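The steps in this section are for the person who keeps the scholarship records of a dealer association. Please finish section 3 (Member list) first, because Pathak takes the dealership names from there.

## 4. Setting up a scholarship fund in Pathak

You need the role "Fund Editor" for everything in this section. If you see only the gray button **View**, ask your office administrator to change your role. After the change, sign out and sign in again.

### 4.1 Create the fund

1. Open **Funds** in the left menu and click **New fund**.
2. Type the name of the fund. This name is printed on the award letters, so write it in full and without office short forms.
3. In **Fund type**, choose *Annual* or *Endowed*. With *Annual*, the money that is left at the end of the year moves to the general account. With *Endowed*, it stays in the fund.
4. In **Opening amount**, enter the amount without a comma and without the dollar sign. For three thousand dollars you write 3000.
5. Click **Save as draft**.

**Caution:** The fund type cannot be changed after the first award is approved. If you have chosen the wrong type, you must close the fund and create a new one.

### 4.2 Enter the donations

Donations can be entered one by one or imported from a file. For a small event, such as a golf day or a raffle at a member dealership, entering by hand is usually faster.

1. Open the fund and go to the tab **Income**.
2. Click **Add donation**.
3. Choose the donor from the list. If the donor is not a member, click **Outside donor** and type the name and the mailing address.
4. Enter the amount and the date on which the money arrived -- not the date of the event.
5. If the donor wishes to stay unnamed, tick **Do not publish**. The name then disappears from the public list, but it stays in the tax report.

Note: The smallest amount the program accepts is 2 dollars. Coins collected in a box should be entered together as one donation with the donor name "Collection."

For import from a file, use the template under **Tools > Templates**. Do not change the order of the columns. One file may have up to 1000 lines; if you have more, divide it into several files and import them one after another.
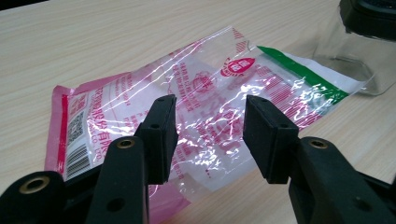 ### 4.3 Set the award rules

1. Go to the tab **Rules** and click **Edit**.
2. Choose who may apply: *Employees*, *Children of employees*, *Students of automotive programs*, or a combination.
3. Enter the award amount. You can enter one fixed amount or a lowest and a highest amount.
4. Set the closing day for applications. The form closes at midnight of this day, in the time zone of your office.
5. Add the reviewers. Each application must have at least two reviewers, and Pathak does not let you publish the fund with fewer.
6. Click **Check rules**. Problems are shown in red beside the field.

**Caution:** A reviewer who works at the same dealership as an applicant is blocked from this application automatically. The block depends on the member list. When a person has changed employer and the list is old, the block does not work.

The score sheet gives up to 100 points. You may change how the points are divided between grades, essay and work experience, but the total must stay the same. If the total is wrong, the button **Save** stays gray.

### 4.4 Publish and test

1. Click **Preview form** and fill it in as if you were an applicant. Use the last name "Test" so that the record is deleted during the night.
2. Check that the confirmation e-mail arrives. Look also in the spam folder.
3. Return to the fund and click **Publish**.
4. Copy the link and send it to the member dealerships.

After publishing you can still correct spelling and move the closing day to a later one. An earlier closing day is not possible when one or more applications are already in the system.

Note: Offices that moved from Initow to Pathak will find their old funds under **Archive**. These are read-only. To use an old fund again, open it, click **Copy to new fund**, and then continue from step 3 in 4.1.

Questions about this section go to Rozália Danko at the support desk. For changes of roles, write to Mpho Cele.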